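Wood Grain: Reading the Lines in a Table

Wood comes from trees, and a tree never stops leaving marks in its wood while it is alive. Those marks are called grain. They are the stripes, streaks and swirls on a floor, a shelf, a pencil or a table.

Where the stripes come from

A tree gets wider every year. Just under the bark it adds a new layer of wood all the way around the trunk. In spring the tree grows fast, and the new wood is usually pale. In summer it slows down, and the wood it makes is often darker and harder. One pale band and one dark band together make one year. If you look at a stump, the bands are rings. A stump with 63 rings came from a tree that lived for 63 years.

When a sawmill cuts a trunk the long way, the saw slices through the rings. On the flat board they show up as long bands of lighter and darker tan.

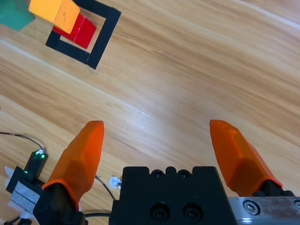 Why do some boards have straight lines and others have wavy ones?
It depends on how the board was cut from the trunk. A board cut toward the center of the tree usually has straight, narrow lines. A board cut closer to the outside often has wide curves that look like hills on a map.

Why wood can shine

Bare wood is full of tiny tubes that once carried water up the tree. They soak up spilled juice quickly, so most tables get a coat of oil, wax or varnish. The coat fills or covers the tubes and makes the surface smoother. A smooth surface bounces more light back to your eyes in one direction, and we see that as a shine. Move your head from side to side near a shiny table and the bright patch will move too.

Paint works in another way. Clear varnish lets the grain show, but a thick coat of paint can hide it. Wooden toy blocks are often painted one solid color. If a painted block gets a chip, you may see a bit of paler wood where the paint has come off.

Two kinds of wooden thing are easy to compare when you put a block on a table. Look for the grain on each one. Then look for joints, the thin lines where one panel meets the next. Big tabletops are often made from several pieces, because very wide boards are hard to find and can bend as they dry.
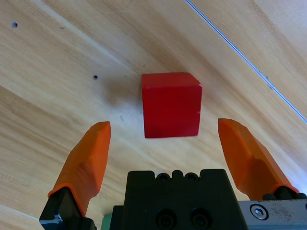
Try it: make a grain rubbing

You need a sheet of thin paper, a crayon with the wrapper peeled off, and a piece of rough, bare wood. An old fence board works well. A varnished table does not, and crayon is hard to clean off.

1. Ask a grown-up to check the wood for splinters.
2. Lay the paper flat on the wood and hold it still with one hand.
3. Rub the side of the crayon over the paper, going across the lines.
4. Find the same line on the paper and on the wood.

Make 2 rubbings from different boards and write on the back where each one came from.

Words to know

Grain: the pattern of lines in a piece of wood.
Joint: a place where two pieces of wood meet.
Varnish: a clear coat that dries hard and protects wood.

Written by Remedios Barroso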